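Ticket 1312 - replacement gripper fingers, budget query
Opened by Oanh Nông, status: waiting on supplier

Hi Declan, picking this up again after my lunch! I rang Gungate and the fingers are still 60 a pair, so my 300 gets us five pairs and nothing left for delivery.

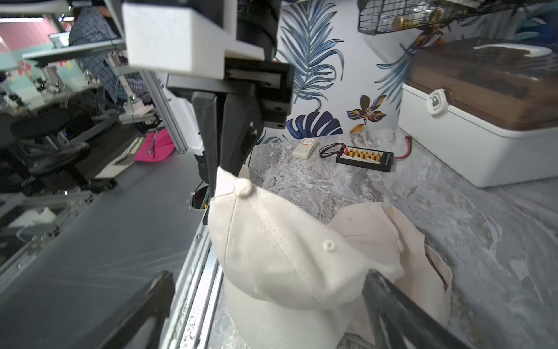 I did ask about a bulk price - they only do one on orders of 23 pairs and up, and we'd never get through that many before August. 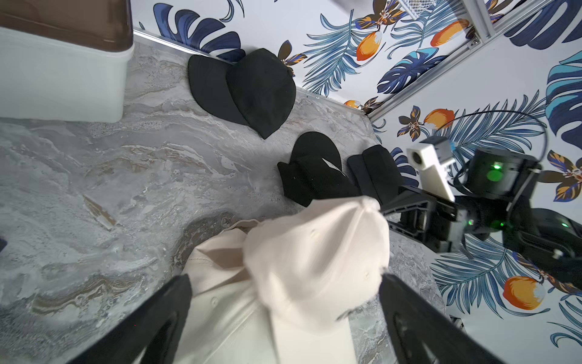 Could we buy the Koppel ones instead?
They're cheaper, but each arm would need a new mount and that eats the saving.

Khoa wants the softer tips in the same order and I'm with him (he's the one who has to write the request, poor thing). 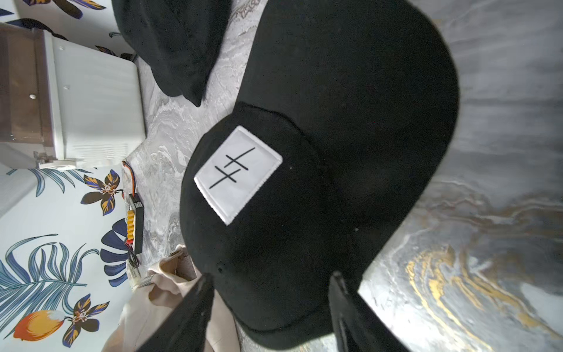 Delivery is the bit I'm stuck on, as Gungate won't quote it until they know what we handle. I've told them soft goods, mostly caps like the black one with the white patch on the front, and asked if the flat fingers suit a stitched edge like that. Leaving this open till they write back.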